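Storside Hall tables back in use from June

Apr 24, 2024

The tables in the main room at Storside Hall are being refinished this spring, and the work should be done before the summer bookings start in June. Bradik, the firm that did the floor, is sanding off the old varnish and putting on two coats of hard oil. The tables go out in batches of five, so the small room stays open for classes and club meetings. Groups that need the large room before June should ask the office about dates at Nutsugah.

The old varnish had worn through at the edges and was hard to clean after meals. Oil needs a fresh coat every year, but a scratch can be fixed on the spot. The cost is $230 per table, paid from the hall fund.
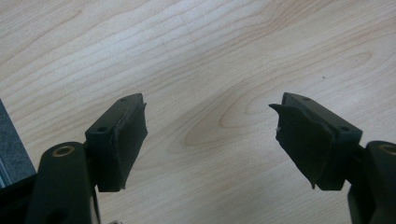

Oiled wood needs a little more care than varnish. Please use mats under hot dishes and wipe up spills right away. When wiping or rubbing in oil, follow the grain. On a top where the lines run at a slant and close into long, pointed loops, go with the general direction of the lines and don't try to trace each curve. Cloths and oil will be kept in the cupboard by the kitchen. Leave a freshly oiled table alone for three days.

Recent items
Drenar bus stop moved
Kitchen hours at Storside Hall
Book sale: drop-off times
Parking at Nutsugah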